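Information gap activity

An information gap activity is a kind of classroom task, used mostly in language teaching, in which each learner holds a piece of information that the others do not have and must talk, listen or write in order to complete something together. It is one of the oldest and best loved tools of the communicative classroom, and teachers of beginners and of quite advanced learners alike come back to it year after year.

Basic form

In the plainest version, learners work in pairs. One has sheet A and the other has sheet B, and the two sheets are nearly the same, except that each has blanks where the other has words, times, prices or places. A train timetable is a common choice, as is a town map with half of the shops left unnamed (the bookshop on one sheet, the bakery on the other, and so on). The learners sit facing each other, keep their sheets hidden, and ask questions until both copies are full.

The language needed is usually decided beforehand. A timetable calls for "What time does it leave?", a map for "Where is the post office?" and "Is it next to the bank?", and a family tree for possessives and the names of relations. Many teachers practise these questions with the whole class first, and write them on the board so that shyer learners have something to lean on.

Common types

Spot the difference is perhaps the best known, and it works happily with almost any age. Each partner has a slightly different picture and the pair must find the changes by describing what they have.

Describe and draw needs only one prepared sheet. One learner describes and the other draws, often with a good deal of laughter when the two papers are finally laid side by side.

Jigsaw reading stretches the idea to a group. A text is cut into parts, each member reads 1 part, and the group then pieces the whole story together by telling it. Groups of 3 are comfortable, though larger ones can manage if the text is long enough.

Mingling tasks, such as "Find someone who...", are sometimes counted as information gaps and sometimes kept apart, the learners' own lives being the source of the information.

Published collections

Worksheets of this sort are sold and shared in great number. The Benport series for elementary learners contains 120 paired sheets arranged by topic, from food and clothes to giving directions, and the smaller Clilen set offers 100 cards meant for primary pupils who learn science or geography through English. Most collections come with a short page of notes for the teacher, and these are well worth reading before anything is photocopied. 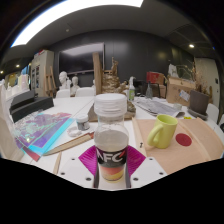 Cherkaoui
Contributing editor, Language Teaching pages
Last revised 25 April 2022

Use with mixed classes

Where learners differ a great deal in level, the sheets may be made uneven on purpose. The stronger partner is given more blanks, and so has more questions to ask, while the other does more of the answering from words already printed in front of them. For learners with dyslexia, larger type, wide spacing and small drawings beside the key words are often recommended, along with plenty of time to look over the sheet before the talking begins.

Difficulties

The usual complaint is that learners simply show each other their papers, or slip into their first language when the clock is running. Standing a folder upright between partners helps with the former. The latter is harder to cure, and teachers at the Ravthorpe evening classes allow a minute of planning in any language before the task begins in English.

See also

Jigsaw reading
Pair work
Prepositions of place
Role play in language teaching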